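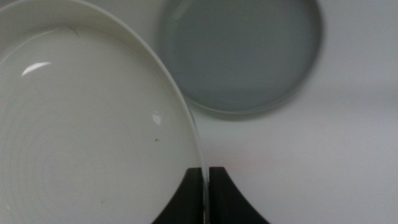
Home Issues Articles Authors Search

Print this article | E-mail this article

December. Khoa Lã, Quyên Văn and Hường Kim

4. Marks on the glaze

4.1 What was counted as a mark

The plates in daily use at the two kitchens, Purau and Dadus, were all white or off-white and all glazed. Staff at both sites described them as "plain", and at first we took this to mean that there would be little to record. The first round of looking showed otherwise. We logged 1513 marks at Purau and 2583 at Dadus, using the sheet given in Appendix B, and most of them were smaller than a grain of rice.

We sorted marks into four groups: specks, hairlines, metal marks and chips. A speck is a small dark or grey dot on the glaze. It may be a firing fault, in which case it has been there from the start, or it may be a bit of food or grit that the wash has left behind. The two are hard to tell apart by eye. A hairline is a thin line, straight or curved, with no width that can be measured with a ruler. Metal marks are the grey strokes left by knives and forks. Chips were logged only where the glaze had broken and the body could be felt with a fingertip.

Figure 2 shows how mixed the evidence on one plate can be. There is a tiny brown-black speck close to the rim and a fainter, greyish one further in. Just inside the rim there is also a short curved line, slightly darker than the glaze, which could be a small scratch or only the edge of a reflection. Under our rules the two specks are logged and the line is marked "query". The soft rings running parallel to the rim are treated as part of the surface and are left out of the count.

Figure 2. Large white plate, part of the rim and floor. Two specks logged, one line queried.

4.2 Light and glare

Gloss was the main source of trouble. A shiny plate throws back the lamp above it as a bright streak, and anything under the streak is lost. Tài Văn and Toàn Cù, who did the second reading, were asked to look at each plate twice and to give it a quarter turn in between. This moved the glare to another part of the plate and brought out marks that had been missed – mostly hairlines, and mostly near the lip where the floor starts to curve upward.

Cool light made off-white plates look faintly grey or green. We do not report colour for this reason, and we would advise others against comparing the whiteness of plates seen under different lamps.

4.3 Wiping

Queried marks and all specks were wiped once with a damp cloth and looked at again. If the mark went, it was moved to a separate column headed "residue". At Purau the plates were washed with Latodine powder and at Dadus with a liquid the kitchen had bought in bulk, so the residue columns should not be read side by side without some care. Hard water at Dadus left a film on the glass and cutlery as well, and the kitchen changed its rinse setting partway through the study.

4.4 Agreement between readers

A set of 70 plates was read by both second readers on the same morning, without sight of each other's sheets. They agreed well on chips and metal marks. They agreed least on hairlines, where one reader tended to log a curved line near the rim and the other tended to query it. We kept both readings and used the lower count in Section 5.

Some of the disagreement came from the plates themselves. Those from the Lý pottery have a more strongly turned floor, and a fine scratch that follows the same curve as the turning is easy to pass over. Running a fingernail across it helped in a few cases – a scratch catches slightly, a ring does not – but the kitchens asked us to keep handling to a minimum before service, and we did this only for plates that had already been set aside for washing again.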